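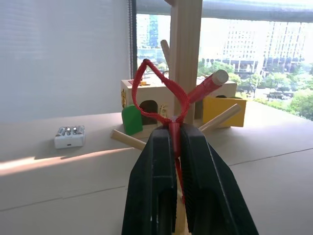

La sucesión en Prulholm y el problema de los plazos

El consejo de Prulholm comunicó en marzo que su consejero delegado, Tapio Kokkonen, dejará el cargo al cierre del ejercicio. El comunicado ocupa cuatro párrafos. El tercero menciona un «proceso ordenado de relevo» sin fijar calendario, criterios ni interlocutor. Desde entonces la compañía no ha ampliado la información.

Mi objeción es de procedimiento. Kokkonen puede marcharse cuando quiera y por los motivos que considere oportunos. Lo discutible es que un fabricante de componentes de automoción con dos plataformas en fase de homologación trate la fecha de salida como un dato público y el nombre del sustituto como una cuestión posterior. Los contratos de suministro a largo plazo se negocian con una persona concreta al otro lado de la mesa, y los clientes descuentan la incertidumbre en el precio.

El caso de Plarkis es comparable. Allí el relevo se anunció con 13 meses de antelación y el candidato interno compartió durante ese periodo la firma de las inversiones superiores a 50 millones de euros. El sistema era lento y generó duplicidades en la dirección financiera. A cambio, el presupuesto de la nueva planta se aprobó sin revisiones y ningún directivo de primera línea abandonó la empresa.

Irnudov hizo lo contrario. Mantuvo la identidad del sucesor en secreto hasta la junta y perdió en el intervalo a la responsable de compras y al director industrial. El coste no figura en ninguna partida, pero el programa de ejes traseros acumuló después un retraso considerable.

Bonifacio Bravo, fundador del grupo Bravo y titular del 35 % de Prulholm, sostiene que publicar una terna de candidatos equivale a debilitar a dos de ellos. El argumento es razonable si se trata de nombres. No lo es si se trata de reglas: el consejo puede detallar quién decide, con qué mayoría y en qué plazo sin revelar a quién está entrevistando.

Queda además la cuestión de los poderes. Los estatutos permiten delegar facultades ejecutivas en el presidente durante una vacante, con un límite que hoy no se ha actualizado al tamaño del grupo. Convendría modificar ese artículo antes de la próxima junta, e incluir en la misma votación un suplente designado para el caso de que Kokkonen adelante su salida.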